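Section 4. Setting Out the Board and Blocks

This section explains how to prepare the work surface and place the shape blocks before an activity begins. It applies to the Irnent tabletop set, revised March 17, 2025. Read the whole section before opening the block tray. Cleaning is covered in Section 6.

4.1 Before you start

Check the contents of the tray against the packing card. Blocks supplied with earlier sets, sold under the Amaral name, are slightly taller and must not be mixed with the current ones. If a block is missing, quote part number 862 when ordering a replacement tray from Zimosine.

Choose a table that is level and does not rock. Allow at least 200 millimeters of clear table on the side where the user will sit.

CAUTION: Blocks may present a choking hazard. Keep the tray closed and out of reach of children under three.

4.2 Placing the board

1. Wipe the table with a dry cloth and remove any grit. Grit trapped under the board will mark both surfaces.

2. Hold the board by its two short sides and lower it flat. Do not slide it into position.

3. Turn the board so that a long side faces the user. The seams between the planks should run from left to right.

4. Press each corner in turn. If the board rocks, lift it and check underneath.

Note: Color and grain vary from one board to the next. Faint seams between planks are normal and do not call for a replacement.

4.3 Placing the blocks

1. Open the tray and take out the blocks required by the activity card. For the mixed layout, these include a green cylinder, a blue cube, a yellow heart, a red star and a green star.

2. Stand the cylinder toward the back of the board, on the left, with a flat circular face up.

3. Place the blue cube near the back center. It may be turned at an angle.

4. Place the yellow heart just in front of the cube. The heart may hide part of the cube from the user's seat – this is intended, and the cube should not be moved to correct it.

5. Set the red star in the left-center area, nearer the user than the cylinder. Place the green star near the middle of the front half.

6. Add any remaining block shown on the card, then compare the board with the card from the user's seat.
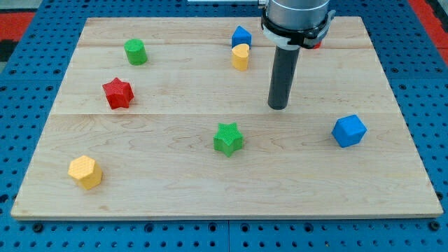 7. Close the tray and put it away from the table. An open tray within reach tends to draw attention from the board.

4.4 Checking the layout

Confirm that every block rests fully on the wood and that no block overhangs an edge. Blocks do not need to line up with the seams or with one another.

When the layout is to be repeated on another day, record the card number on the Skirstead log sheet. The mixed layout is card 13. Small differences in position between sessions are acceptable, provided that the order of the blocks from left to right and from back to front stays the same.

Note: Colors are harder to tell apart under tinted lamps. Use daylight or a plain white lamp where possible.

If 2 or more blocks are damaged, withdraw the set from use and refer to Section 7, Replacement Parts.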